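Kirnico > Makers > Interviews

Sorting the washing by hand, so that a robot can do it later

Shoaib Minhas is building a pair of hand-held grippers and, more slowly, the arms that will one day carry them. We talked at his flat and later at the Bugti workshop.

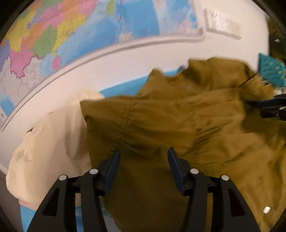 Starting with the clothes

Shoaib Minhas keeps his practice clothes in one heap and his real clothes in another, and admits that the two have mixed. The olive-brown one that turns up in most of his recordings used to be something he wore to work. It creases well, he says, and it is heavy enough to slide off the pile when it is picked up badly.

"You want things that misbehave," he said. "If I only practised on tea towels I'd think I was finished by now."

The project is called Jiria. At the moment it is a pair of black grippers, one for each hand, which he works himself. Each has two jaws with dark blue pads on the inside of the fingertips. He holds them, squeezes, and moves clothes from one place to another while a camera on the tool records what the jaws are doing. The plan is for the recordings to train a pair of arms that he has half built at Bugti, the shared workshop two bus stops away.

He does the recording at home, next to the wall map. He tried doing it at Bugti and gave up after a few evenings.

"It's a good workshop but every surface has something on it. You move a shirt and there's swarf in it. And people want to have a go, which is fair enough, I'd want a go."

Why begin with the hands

Most people he meets at the workshop build an arm first and think about the end of it afterwards. He did the same. The arm was called Esine, and it sat on a bench for most of a winter with a claw from a kit bolted on the end. It could pick up a block. It could pick up a different block if you moved the first one out of the way.

"I'd spent all my money on joints," he said. "Then I put a sock in front of it and it couldn't do anything. It pushed the sock along the bench until the sock fell off."

He took the claw off and used it by hand, squeezing it with a bit of cord. He couldn't pick up the sock either. That settled the order of work. If he couldn't do the job with the gripper in his own hand, with his own eyes, then the arm had no chance, and there was no point in buying another motor until he could.

The present gripper is version 7. Some of the earlier ones are in a drawer at Bugti with masking tape labels on. Version 2 he describes as a pair of barbecue tongs with ambitions. Version 4 worked but hurt his thumb. He is still fond of version 5, which closed very nicely and then wouldn't open.

The jaws and the linkage

The part that took the longest was the linkage, the set of arms and pivots that turns a squeeze of the hand into a movement of the fingertips. On the early versions each jaw swung on a single pivot, like a pair of scissors. The tips met at a different angle depending on how thick the cloth was, so a thin shirt was held by the very ends and a folded towel was held by the heel of the jaw, and it would squirt out forwards.

"With one pivot you're always arguing with the angle," he said. "With the linkage you set the angle up once and it mostly stays where you put it."

Each jaw now has a pair of silvery pivot caps on the front. The caps are there to keep fluff out. Before he fitted them he had to take the joints apart every week or so and pick out threads with tweezers, and one evening in March he found a whole loop of cotton wound round a pin.

I asked whether the long openings in the outer arms were to save weight.

"Partly. It was a bit front-heavy and your wrist notices after an hour. But also I could get a screwdriver in. If I'm truthful the screwdriver came first."

The pads gave him a different sort of trouble. Hard fingertips slid off cloth, and the grippiest thing he tried held on so well that the cloth came away only when he shook it. What he wanted was something that would grab one layer and leave the layer beneath. He hasn't quite got that. He can get one layer if he comes in low and pinches a ridge, and he gets two or three if he comes straight down.

"That's a thing I know in my hands now and couldn't have written down," he said. "You look for where the cloth's already standing up. A collar, or a fold. You go for that and leave the flat bits alone."

Recording

A recording is one garment moved once. He starts with the jaws open, goes in, closes, lifts, puts it down somewhere else and opens again. If he fumbles it he keeps the recording and marks it as a fumble. He has 200 of them that he considers usable and wants 400 before he tries to train anything.

Why 400?

"I read about other people's home projects and that was where several of them stopped complaining. It isn't science. I might get there and find I need far more."

He does them in the evening, mostly, with a rest in the middle. It is dull work and he has found that the dullness gets into the results. When he is bored he moves quickly and always the same way, and the recordings all come out alike. So he now throws the clothes down afresh each time and stands in a slightly different place. Sometimes he puts a pale thing under a dark one, or leaves a corner hanging over something patterned, to make it harder to tell where one piece ends and the next begins.

Using both hands was a late decision. He had been getting on well with one gripper until he tried to fold a sleeve. With one hand you can lift a sleeve and you can drop it. To lay it flat you need something holding the other end. He made the second gripper in a fortnight, having already made all the mistakes, and then spent longer than that learning not to knock the two together.

"You don't realise how much your hands tell each other," he said. "With these on, the left hasn't a clue where the right is unless you look."

The tips still touch now and then. He keeps a small file nearby for the burrs.

The arms

At Bugti he showed me Esine as it is now, which is one complete arm and most of another on a steel frame. The wrists have a plate where the gripper will go. He has been careful to make the plate match the handle fitting on the hand-held version, so that the jaws are the same jaws in both cases and sit in the same place relative to the camera. This matters more to him than how strong or fast the arms are.

"If the recordings were made with one shape of hand and the robot's got another shape of hand, you've wasted your evenings. So whatever I change on one I have to change on the other. I've got a list taped up. I've ignored the list twice and been sorry both times."

The squeeze will come from a small motor in place of his fingers. He has tested this on the bench and the motor closes the jaws, though it is noisier than he would like, and it doesn't know when to stop. With his own hand he eases off as the cloth bunches up. The motor keeps going until it stalls. He is trying a limit on the current and is not sure it will be sensitive enough for thin material.

Cables are the other worry. On the first arm they run outside, tied along the links, and one pulled out during a test. He plans to route them inside the second arm and then go back and redo the first, which he is not looking forward to.

What it costs him

He has not added it up and didn't want to. The arms have taken most of the money and the grippers very little. He pays for Bugti by the month and reckons he would have stopped long ago without the people there, one of whom cut him a set of link arms when he had run out of patience, and another of whom pointed out that he had been fitting a bearing the wrong way round for the best part of a year.

What has surprised him is how much of the work is housekeeping. Charging things, naming files, wiping the lens. He lost a whole Monday evening's recordings to a smear of hand cream and now washes his hands first.

I asked what he would say to somebody starting on something like it.

"Make the hand first and use it yourself. Do a job you're sick of doing. And don't buy the expensive motors until you've picked up a sock."

Does he expect it to do the washing in the end?

"Not the washing. Moving it from the pile to the other pile, I think it'll do that. Folding a towel, probably. Shirts, I don't know. I can't fold a shirt very well myself, and it's only got me to learn from."

He was going back to do another batch after I left. The second arm needs its elbow before anything can be tested with both hands, and the elbow is waiting on a part that was sent to his old address.

More in Interviews

A bench lathe in a box room
The boat heater that became a kiln
Self-watering shelves, and the flood that followed
Mending a knitting machine with parts from three others
How Bugti got its extractor fan
A line-following cart for the allotment path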